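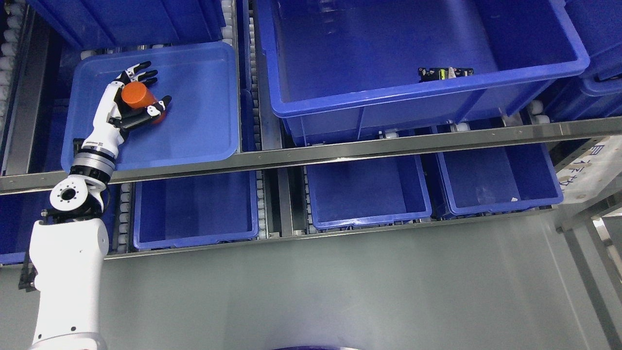 4.3 Mise en place des bacs et étiquetage

Le rayonnage Gandach se règle avant tout chargement. Chaque niveau repose sur des taquets que l'on déplace à la main, montants à vide. Les bacs en plastique bleu se rangent sur les tablettes et ne doivent jamais être posés directement sur les lisses. Charge maximale par niveau : 800 kg, uniformément répartie.

1. Vérifier l'aplomb des montants avec un niveau à bulle. Tolérance : 2 mm.
2. Engager les taquets à la même hauteur sur les quatre montants, jusqu'au déclic.
3. Poser la tablette, face nervurée vers le bas.
4. Charger les bacs lourds en premier, aux niveaux inférieurs.
5. Glisser l'étiquette dans le porte-étiquette Maillard (réf. 543), texte vers l'allée.
6. Reporter l'emplacement sur la fiche de suivi.

Remarque : le porte-étiquette se monte aussi sur les anciens rayonnages Goltetti, avec l'adaptateur fourni.

ATTENTION : ne pas modifier la hauteur d'un niveau chargé. Ne pas grimper sur les tablettes.

Resserrer les ancrages au sol après la première semaine d'utilisation (clé de 19). Pour les pièces manquantes, s'adresser à Pascal Lacroix, service après-vente Donedus, le mardi matin de préférence.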